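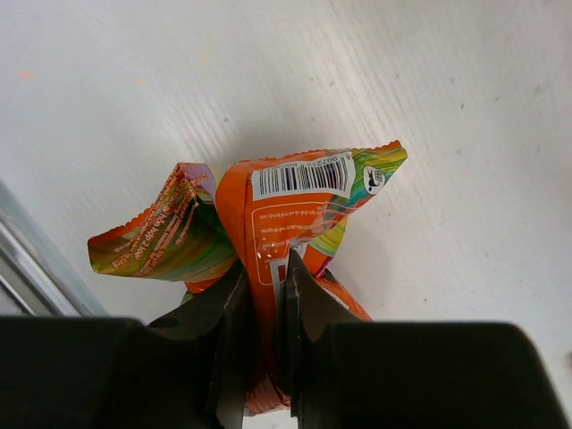
The man who runs the tipping desk at Nindier would like me to believe that his football picks make money. He charges $11 a month for them, and he says 300 people pay.

"We had a very strong December," he told me over the phone. I asked how strong. He said the bankers had come in, Plistau at home especially, and that anyone who followed the whole card "would be smiling."

I asked what happened to anyone who followed the whole card since the desk opened. That took longer. There have been 1,671 picks, he said, and the record is "being moved to a new page."
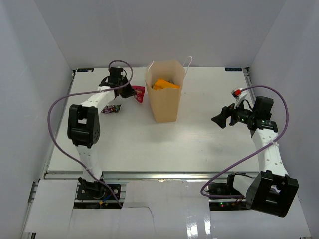
Would he bet his own money on the weekend's nine-leg parlay? "I don't play parlays myself, the margins are terrible," he said.

He does sell them, though. Clonditz to win away is the first leg, at a price I could beat with two other bookmakers. He called that "a timing issue."

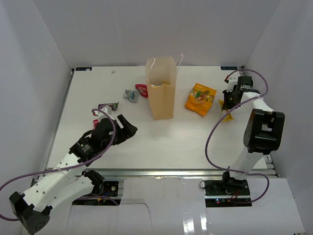
I also wanted to know about De Luca, the betting firm whose links sit under every tip. He confirmed that Nindier gets paid when a reader signs up. Does it get paid more when the reader loses? "I'd have to check the contract." I called back the next day and he hadn't checked it.

He did offer me a free month. I said I'd wait for the new page.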